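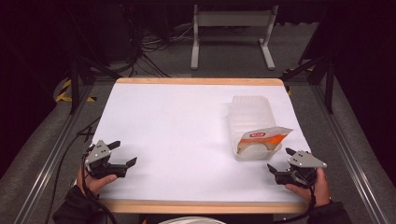

Gendska long tray and Skenum table paper

I bought these two together from Lo Presti in March and have used both most days. The tray is for keeping packets and small things corralled while I work at the table. The paper covers the tabletop so I don't have to scrub it.

The tray first. It is clear plastic with a slightly frosted look, 406 mm long and 157 mm wide, with ribs down the walls. The ribs make it stiffer than the cheap flat-sided one it replaced, which bowed when I picked it up by one end. An opened packet sits in the near end with plenty of length left over behind it. I tend to leave packets in there torn open with the top standing up, and the walls are high enough that nothing has rolled out onto the table yet.

You can see what's in it from the side, more or less. The frosting blurs things, so don't expect to read a label through it. From above there's no trouble.

Cleaning is the weak point. Crumbs and dust settle between the ribs and a cloth goes straight over the top of them. A bottle brush and warm water gets them out. I haven't put mine in the dishwasher as there was nothing on the sticker either way.

On to the paper. The roll is 936 mm wide, which suited my table with the timber edging left showing front and back. It is plain white and smooth, and it takes a pencil well if you want to mark where things go. I tape it underneath at the two short ends. For the first day it wanted to curl at the corners - after that it stayed down.

It isn't waterproof. A spilled cup of tea went through in under a minute and the sheet had to go in the recycling. For dry work one sheet lasts me a week, sometimes longer if I flip it.

The white does throw a bit of glare under a bright globe. I turned the lamp to the wall and that fixed it. The Arel brown paper I had before was easier on the eyes, but I could never find a dropped screw on it. 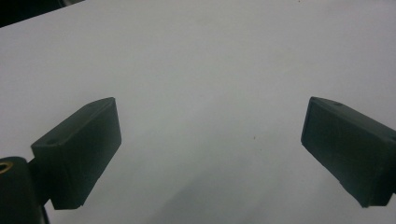
Comment from a reader: I've got the same roll and the coating seems to be on one side only. Mine goes fluffy if I rub out pencil on the underside. Have you noticed that? Also, does the tray slide about on it?

Reply from the author: Yes, the inside of the roll is the rougher face, so I put that one down first and only flip it when the top is marked. The tray slides if you knock it empty. With a full packet in it, not much.

Tray: four out of five. Paper: three and a half, would buy again.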